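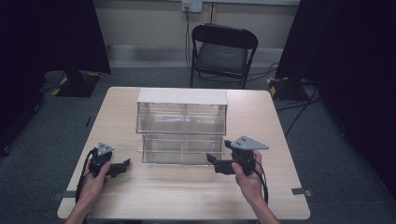 Ticket log, page 4

Grisa café till printer: still dropping off the wifi
Opened by Elba Tapia, 14/03/2026

Right, me again! The receipt printer (the Belta one by the counter) has gone offline twice since we opened. The till says "printer not found", I switch it off and on, it prints whatever it was sitting on, and then it sulks again after a bit. Same thing we had in January, when Noleteck sent us the new router.

What I've tried so far:
- Turned the router off and on. No change.
- New paper roll, just in case. No change, obviously.
- Printed the network page by holding the feed button down. Address ends in 80, but the till settings have it down as 858, which can't even be right, can it?? I typed that in myself so I think we know who to blame.

Update: changed the till to match the printed page and it worked straight away, hooray! Then it dropped again after lunch, and the new network page had a different address on it.

Update 2: rang Durán at the other shop and they'd had this too. You have to reserve the address in the router so it stops wandering off. Done that now, took me ages to find the menu (it's under LAN, then Clients). Four test receipts, all fine. Please leave this open till tomorrow's close and I'll shout if it goes again.

We use cookies to keep you signed in to the help desk. Accept all | Manage cookies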